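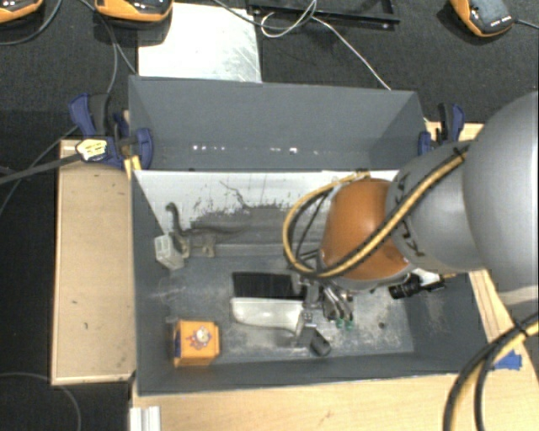
Slide 1. Condensation in unheated storage buildings. Iason Stergiou, Murkham site meeting, 9/10/25. Start with dew point, as half the room will not have used it since college. Air at a given temperature holds a limited amount of water vapour; cool it past that limit and water comes out on the nearest cold surface. Containers count as surfaces too. A rectangular bin like the dark grey one on the slide has a floor and four sides, and air in the bottom of it moves very little. Keep this short.

Slide 2. The two buildings. Bilwood is single-skin steel on a concrete slab. Iller is brick with a slate roof and no membrane. Both are unheated. Both were logged from June onwards, one reading every 20 minutes, sensors at slab level and under the ridge.

Slide 3. Slab temperature against outside air. Point to the lag. The slab at Bilwood trails the air by hours in summer and by days once the nights turn cold. Mild damp air arriving after a cold spell is the worst case — the doors get opened because it feels pleasant outside, and the slab is still below dew point.

Slide 4. Roof. Drips at Bilwood come from the underside of the sheets on clear nights. The roof loses heat to the sky and drops below air temperature. Say this twice, people always blame the fixings.

Slide 5. Ventilation. Existing ridge gap is 100 mm. Kyriakidis proposed 200 mm with matching openings at the eaves. Widening the ridge alone does little without an inlet lower down. Expect a question on driven rain. Answer: baffle, detail on the handout.

Slide 6. Stacking. Keep goods off the slab on battens and 200 mm clear of outside walls. At Iller the north wall stayed damp behind the stacks and dried where they had been pulled forward.

Slide 7. Cost. Skip if short of time. Battens first, then eaves openings, then the ridge. Anti-drip fleece only if the roof is being resheeted anyway.

Slide 8. Questions. Leave the slab chart up. Loggers stay in place for another 6 months.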